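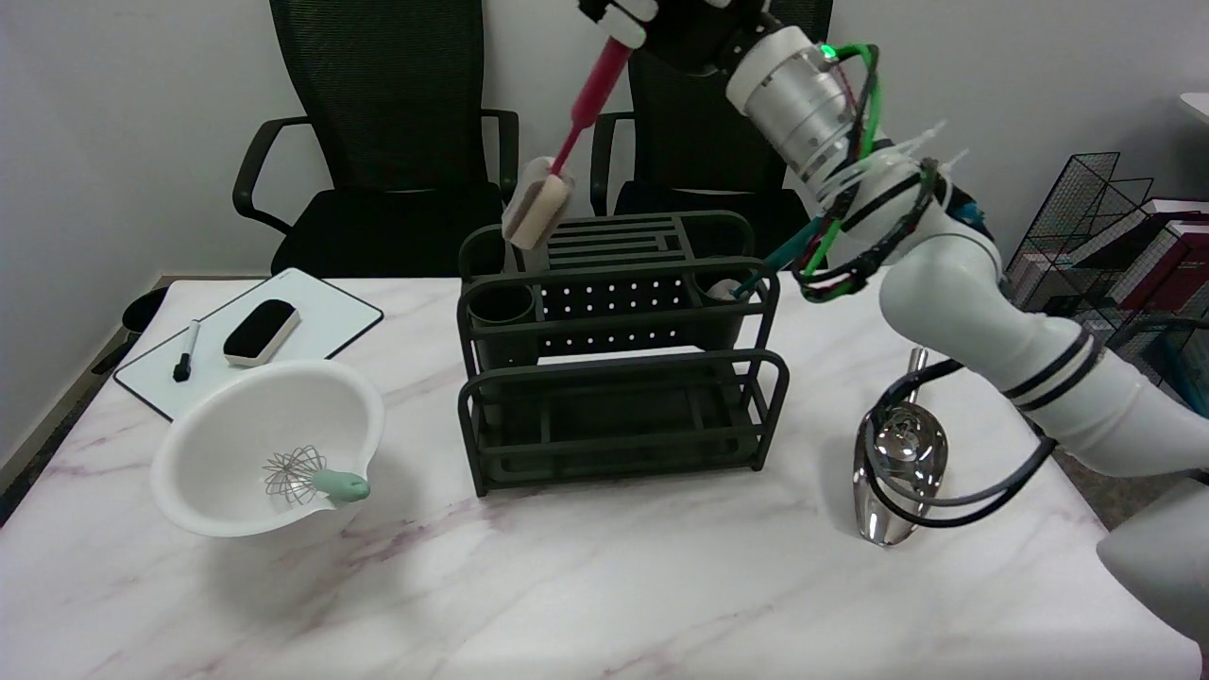
深绿色双层沥水架，左边是搅拌碗和打蛋器，右边是带金属壶嘴的玻璃瓶。

Pranis 台面收纳小组招募参与者

洗完的东西放哪儿？我们小组最近天天聊这个，聊得停不下来！碗刷该立着还是躺着，打蛋器要不要单独给个位置，细嘴的玻璃瓶倒扣会不会倒，每个人家里的答案都不一样，而且每个人都觉得自己那套最顺手。所以我们想请更多人来，把自己的办法在桌上摆给我们看。

招募对象
年满十八岁，平时自己洗碗、自己收拾厨房就行，一周洗一次的也欢迎（真的，洗得少的人常常有特别省事的摆法）。不需要会做饭，不需要家里很整齐。左撇子我们尤其想见，上一轮来的左撇子太少，沥水架的餐具筒放左边还是放右边这个问题到现在还没聊明白。
和家人合住、和室友合租、一个人住的都收。如果您和同住的人为了沥水架吵过架，请务必在报名表里写上，我们很想听。

要做什么
每场 80 分钟，每场 4 个人，围着一张白色大理石纹的桌子坐。桌上有沥水架、几样常见的厨房小东西，还有一块白板。
先是各自动手。您会拿到一组刚洗好的用具，照在家的习惯放到架子上，上层的条形台面、餐具筒、下面的网格托盘都可以用，也可以全不用，直接搁桌上。没有标准答案，不打分，也没有人催。
然后交换位置，用别人摆好的架子找一把刷子、取一只碗。这一段最热闹，上次有位参与者对着邻座的摆法研究了半天，最后自己回家也改了！
剩下的时间坐下来聊天，谁想在白板上画自家水槽边的样子就画，画得歪歪扭扭完全没关系。

时间和地点
九月开始，每周一晚上七点一场，请提前十分钟到，进门要登记。地点在 Drilwood 楼 1186 室，出电梯左转走到底。楼下晚上不好停车，建议坐地铁或者骑车来。
只需要来一次。愿意再来第二次的请在表里勾选，第二次会换成另一款架子，东西也会多一些。

报酬和茶水
每人 100 元，结束当场领取。茶水点心我们备好，有忌口请提前告诉我们。来不了请至少提前一天说一声，候补名单上还有人等着。

带什么
可以什么都不带。如果您家里有一件怎么放都别扭的厨房用具，请带来！漏斗、磨刀棒、形状奇怪的瓶子、特别长的刷子，我们都想试试。玻璃的请包好，刀具请不要带。

关于记录
我们会记笔记，也会给摆好的架子拍照，照片只拍桌面。聊天内容整理时不留姓名，您中途想退出随时可以走，报酬照给。整理好的收纳笔记会放在 Ivero 网站的“台面”栏目，参与者会先收到一份。

怎么报名
到 Ivero 网站的招募页填表，选“台面收纳”这一项。表里有一道题问您家水槽旁边现在放着什么，随便写，长短不限，上一轮有人写了满满一页，我们读得特别开心。
收到表后三个工作日内会给您回复，告诉您排在哪一场。没排上的会进候补，下一轮优先联系。
之前参加过 Quintanilla 抽屉整理那一期的朋友也可以报，在备注里写“老朋友”就好，基本信息不用重填。

常见的几个问题
听不太懂专业说法怎么办？我们自己也不讲专业说法，说“那个放筷子的筒”大家都明白。
能带孩子来吗？桌上有玻璃瓶，这一轮先不安排小朋友旁听，抱歉。
能两个人一起报吗？能，请各填一份表，备注里写上同伴，我们尽量排在同一场。室友、夫妻、母女都欢迎，两个人摆同一组东西，结果常常差得很远。

名额按报名先后排，九月的场次先排满先截止，期待在桌边见到您！

Pranis 台面收纳小组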